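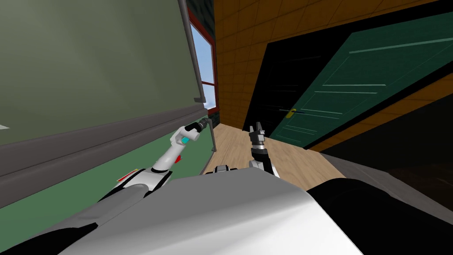 In simulation: one gripper closed on a pole, the other free, an open door ahead.

The doorway test

Rianne Van Rooij
4 Jun 2019

Claims that household robots are close tend to rest on manipulation: folding, wiping, loading a dishwasher. I would put doors first. A machine that can't get from the kitchen to the laundry has no use for a folding routine.

In April I read 22 trial reports on simulated chores, among them the long one from Cosano. Most score each task separately. Grasping does well. Cosano gives 87 percent over 300 attempts with fixed objects such as rails and handles. Three reports chain a grasp to a passage through a doorway, and in those the completion rate drops sharply. Errors in base position carry over into the arm, and the arm has little slack to absorb them.

Simulation also flatters the hardware. Hinges in a model don't sag, and floors don't have thresholds unless someone adds them. Trisau adds them, to its credit.

My view is that shop floors will get useful machines well before homes do, as a plant can widen its doors. For homes, I would ask vendors for one number: completed trips between rooms, carrying something, without a reset.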